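Can a Machine Clear the Table Yet? Report on Our Semester Project

When our group picked this topic we thought we would be finished by December with time to spare, which shows how little we knew about cups. The question we set ourselves was a plain one. People have been promised a robot housekeeper for longer than any of us has been alive, and we wanted to find out how close the thing is for the dull little jobs that fill up a day – putting a mug back where it belongs, tidying a shelf, wiping down a counter at closing time.

We split the work in two. One half was reading and asking around, including a long and very friendly visit to Merrick, the housewares store near campus, where the staff let us follow them through a morning of restocking. The other half was done in simulation, in a package the department calls Furkix, so that we could fail as often as we liked without breaking anybody's dishes. And we did fail! Over the semester we logged 2,865 attempts at four chores, and I don't think any of us will look at a kitchen drawer the same way again.

The chore I was given was the cup and coaster. You would set a cup on a coaster without looking up from your book, but for an arm it is really a chain of small problems. The gripper has to come down straight over the cup, and it has to do so without the rest of the arm sweeping through whatever else is on the table. We kept other things out on purpose, a shelf unit and a bottle and a little golden-orange trophy among them, because a real table is hardly ever clear. On the simulated table the coaster is a good deal wider than the cup, which I first took to be generous of us. It helped less than I had hoped, as a cup can be well inside the edge and still look badly placed to anyone who cares about such things.

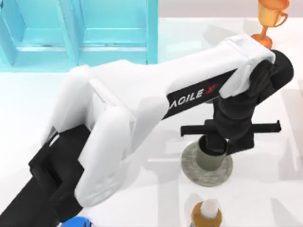 Bláthnaid Ó Flaithearta read our first draft and felt we were being too kind to the machines. Her view was that a chore is only done when you don't have to check on it, and that a helper who needs watching has simply given you a second chore. She also asked why we had scored a cup left half over the edge of its coaster as a partial success, when at home she would have called it a ring on the table. We argued about this for most of an afternoon and in the end we changed the scoring, so the tables in the appendix are stricter than the ones we showed in class.

With the stricter scoring, the last 40 cup trials gave us a fair picture. Most of the trouble was in the approach, where being slightly off center meant nudging the cup instead of taking hold of it. Letting go was the other weak spot, and we had given it almost no thought when we planned the project.

The store was a different story. Shelves at Merrick are straight, the boxes are mostly the same size, and the lighting never changes, so on paper it ought to be easier than a kitchen. But the staff pointed out that customers put things back anywhere they please, and sorting that out takes up a good part of the morning. None of our four chores covered it.

So our answer for now is a cautious one. A single chore, on a table somebody has laid out beforehand, seems within reach. A whole kitchen after supper does not, at least from what we saw. If another group takes this on next year, we would suggest starting with the shelf and leaving the cup for later, and please do write down the scoring rules before the first trial.

Contact: Gakelis Student Projects Office | Copyright 2018 | Back to top
Shares: 4 | Comments: 2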